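Etar gripper kit, trial unit – notebook
September, started 9:30

Third session with the Etar kit. Leobardo Maldonado asked for a yes or no before the trial period runs out, so I am writing things down in more detail than usual. Earlier notes covered unboxing and the mounting plate. Today was software setup, the stacking routine, and the support line.

Kit as delivered: gripper, adapter plate, cable, a small bag of screws, a license key on a card, and a printed quick start. The quick start is four pages and assumes you already have the Drolar driver installed. We did not. The full manual is a download and has the driver steps in chapter 2, where they should have been in the print version too.

Driver install went through on the second try. The first one stopped on a permissions error and left a half-written config file that had to be deleted by hand. Path is in the shared folder under setup notes. After that the gripper showed up in the controller without a restart.

Homing: opens fully, closes fully, opens again. Noise is fine for this room. Hellström, which we tested in spring, was quieter, but it also cost more and needed its own power supply on the bench.

Width calibration took longer than the manual says. It wants a gauge block and we used the one from the metrology drawer. The first value was off, I think from my not seating the block square to the fingers. Redid it and kept the second value. Saved as profile etar_b. 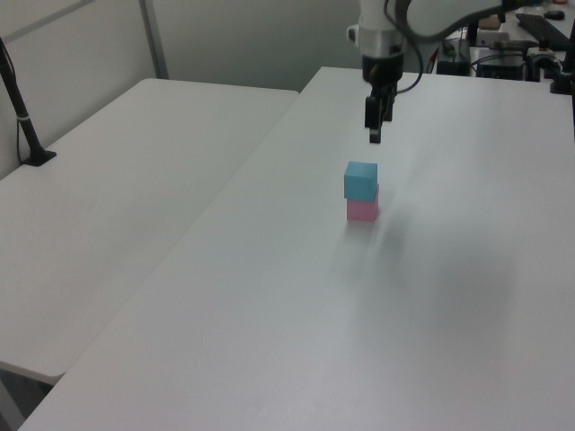 Grip force is set in the kit software on a scale with no units. Akmont, the reseller, says there is a conversion table, but it is not in the manual and they are supposed to send it. I left it at 30 for everything today. Foam is a forgiving thing to test on, and the small cubes say more about placement than about force. With the blue one on the pink one, the edges are slightly offset, which I would call good enough for the demo routine and not good enough for the fixture work Leobardo has in mind. Before blaming the gripper I want to rerun with the arm slowed down on approach.

Ran the stacking routine 10 times at the default speed. No drops. One run stopped with error 283, "finger position timeout." Cleared it from the pendant and carried on. The manual lists 283 as a cable or connector fault, so I reseated the connector at the wrist. It has not come back, but the sample is small.

Cable: the loop at the wrist needs watching. There is enough slack for straight up and down moves over the table. I have not tried the full wrist rotation and would not until there is a second tie point. The kit includes no clips for this. Add to the list for Akmont.

Support line: called at 1:15, waited some 10 minutes, got a person who knew the product. She confirmed the timeout limit can be raised in the advanced tab but advised leaving it alone until the connector is ruled out. Fair enough. The email I sent before that call is still unanswered.

Price: the quote covers the kit and one year of updates. The renewal price is not on it. Leobardo to ask.

Where I am on it so far – hardware yes, paperwork no. I would buy one if the force table turns up and the slow approach runs come out tighter.

To do:
Slow approach runs, same cubes, profile etar_b
Try the rigid test pieces, start at low force
Second tie point for the cable
Chase Akmont for force table and renewal price
Copy the error log off the controller before the license check resets it

Stopped at 4:10. Controller off, license card back in the kit box.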